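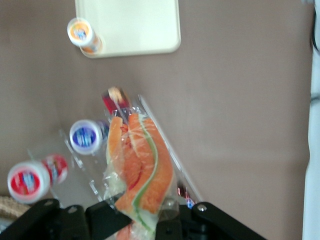 *Wrist camera view with the fingers open, melon bag between them. Motion blur at this level is acceptable in transit frames only.*

# Recording pick-and-place episodes for the snack table

This page covers one recording session on the Trastetti arm at the Ballstead bench, from resetting the table to handing over the files. It assumes the arm is already homed and the Neltus recorder is installed. If either is missing, do the setup page first.

## 1. Fix the task sentence

Write the instruction before touching the controls. One verb, one object, one destination: "put the sandwich in the basket". Store it in the `task` field exactly as spoken to the operator. Do not edit it afterwards to match what the arm did - mark the episode as failed and keep it.

## 2. Reset the table

Move at least two objects between episodes and turn one of them. Bottles may lie on their sides. Soft and shiny packaging should turn up often, as the current model is weakest on film and bags.

Leave the tray, the basket and the organiser within reach of the arm, but do not line them up with the table edge every time. A model trained on one layout learns the layout.

## 3. Set the camera

Lock exposure and white balance on the wrist camera. Automatic exposure drifts when the fingers pass over clear plastic, and the jump in brightness is enough to upset training. Check that both fingertips are in view with the gripper fully open.

## 4. Record

1. Start the recorder and wait for the steady tone.
2. Hold still for 12 frames.
3. Approach from above and slow down before the fingers reach the object.
4. Close until the object is held, then stop closing. 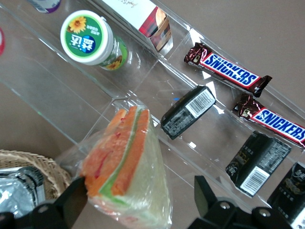 5. Lift clear of any divider before moving sideways. Clear walls are hard to judge from the wrist view, so use the side monitor for height.
6. Lower, open, retreat upwards and hold still for another 12 frames.
7. Stop the recorder and mark the result.

For wrapped food, set the grip limit to 27 on the Dal Bello controller. The default will crush bread. Boxes and bottles can stay on the default.

## 5. Check before you continue

Play back every episode at double speed. Discard it if:

- frames are missing from either camera
- a hand enters the view between the start and stop tones
- the gripper state lags the picture by more than two frames

Blur during fast travel can stay. Blur at the moment of contact cannot. If it recurs, lower the speed limit and repeat the episode.

A dropped object is not a reason to discard. Failures go into the same folder with `success: false`.

## 6. Hand over

A session is 17 episodes per task sentence. The present target for the set is 1210 episodes, so keep the numbering continuous and never reuse the number of a discarded one. Copy the folder to the bench server, run the checksum script and send the log to Sadao Fujimoto, who merges the sets.

Switch off the controller before the recorder - the other order leaves the last file open.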